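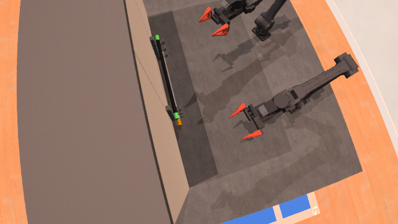
Vista cenital del simulador: los dos brazos y la varilla negra con secciones verdes, junto al tabique.

Evangelista: planificación y control bimanual en simulación

Hola, y gracias por pasarte por el repositorio. Evangelista es el conjunto de herramientas con el que en Wolovton preparamos tareas para dos brazos: el planificador de trayectorias, el controlador de pinzas, el módulo de percepción y unos cuantos guiones que empezaron siendo de usar y tirar y que al final se han quedado (ya les hemos cogido cariño). La tarea de referencia es la de la varilla, porque es larga, fina y está sujeta muy cerca del tabique, y ahí es donde más se nota una mala estimación de la postura.

Qué hay en el repositorio

plan/ contiene el planificador. Trabaja con los dos brazos a la vez y comprueba colisiones entre ellos, con el tabique y con los soportes.
control/ contiene el lazo de seguimiento y la apertura y cierre de pinzas. La ganancia por defecto es conservadora; súbela con paciencia.
percep/ estima la postura de la varilla a partir de las cámaras. Lo mantiene Ok-hee Nam, que agradece mucho los informes de error con la semilla incluida.
escenas/ guarda las geometrías, las texturas del suelo y las luces.
datos/ trae 200 episodios simulados, de los cuales 29 están reservados para validación. No los mezcles, por favor, que luego las gráficas salen preciosas y no significan nada.

Cámaras

Cada episodio incluye una vista general y otra cercana a la pinza. La general viene con distorsión de lente, así que los bordes rectos salen algo curvados; si tu detector espera una imagen rectificada, pasa antes por percep/rectificar. La cercana es la que usamos para revisar la alineación de los dedos, y también la que más guerra nos ha dado con las sombras.
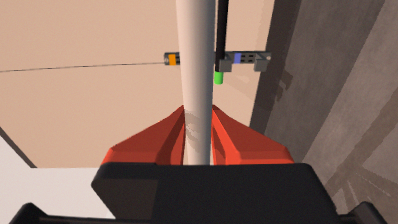
Vista cercana: los dedos rojo anaranjado a ambos lados de un poste blanco, con la punta verde de una varilla negra a la derecha.

Si entrenas un segmentador con esta vista, fíjate en que las piezas finas se solapan a menudo en la proyección y que la cercanía en píxeles no equivale a contacto. Para eso están las etiquetas de contacto del motor físico, guardadas en cada episodio.

Puesta en marcha

Instala las dependencias de requisitos.txt, lanza preparar.sh y después ejecuta demo_varilla con la semilla 26, que es la que usamos todos para comparar. El planificador necesita 2 hilos como mínimo.

Problemas conocidos

El muestreo se atasca a veces cuando ambas pinzas se acercan al mismo soporte. Yannick Guérin tiene una rama abierta con otra heurística, todavía sin integrar. Las sombras duras confunden al estimador en algunas semillas; de momento, baja la intensidad de la luz principal.

Contacto

Escríbenos a Analyn Dizon o a Noel Padilla mediante una incidencia. Leemos todas, aunque en diciembre vamos más despacio.

Última revisión: 2022-12-12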